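Terrazzo

Terrazzo is a floor made of chips of stone, set in something that hardens and then ground flat until it shines. I've been looking after the page on it for this wiki for a while now, and I'll warn you up front that I get carried away (my family stopped asking me about lobbies years ago).

The name is Italian, and so is the kind most of us picture. Workers around Venice had plenty of marble scraps left over from fancier jobs, and they pressed them into clay or lime mortar to pave their own terraces. They smoothed the surface by hand with a weighted stone on a long handle, back and forth, for days. Goat's milk gets mentioned a lot as an early sealer. I love that story, though I've never found a source for it that I'd bet money on.

Types

Sand cushion terrazzo is the old heavyweight. There's a concrete slab, a thin layer of sand, a sheet to keep things apart, a bed of mortar, and then the topping. It copes well with small movements in the slab, but it's thick and it weighs a lot, so you mostly meet it in older buildings.

Epoxy terrazzo is what gets poured today in schools, airports and hospitals. It's thin, it cures fast and it comes in any color you can name — including some you wish you couldn't. It doesn't like strong sunlight, so it stays indoors.

Rustic terrazzo is the bumpy outdoor cousin. The binder gets washed back so the chips stand up a little and your shoes have something to grab.

Divider strips

Those thin metal lines running through a terrazzo floor do real work. They give the slab a place to crack where you won't see it, and they let the installer change colors with a clean edge. Brass is the classic. Zinc is cheaper and goes a soft gray with age, and I've come around to liking it better. 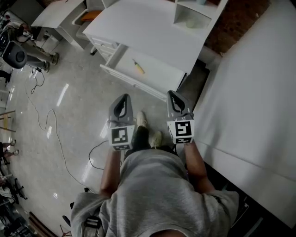
Virnwood, January

I wrote this section after spending a morning at the old Khumalo department store, where Sumathi Murthy has been repairing floors for 30 years. She matches new chips to old by eye, with a bucket of water next to her, and she let me try. I was terrible at it!

Care

Plain water and a neutral cleaner, and that's nearly the whole list. Vinegar will eat into marble chips and dull them. So will a lot of bathroom sprays, so read the label. Wax was the habit for decades, and plenty of good floors are hiding under yellow layers of it. Strip a small corner first and see what you've got.

If the shine has gone, a floor can be ground and polished again, starting with coarse pads and working up to fine ones. Sumathi charges by the room and won't quote over the phone.

How long it lasts

A decent cement terrazzo floor can go past 100 years. The one in the Kekby post office still has its original border, with a single patch by the door in a slightly pinker mix.

See also: Mosaic, Marble, Concrete polishing, Kekby post office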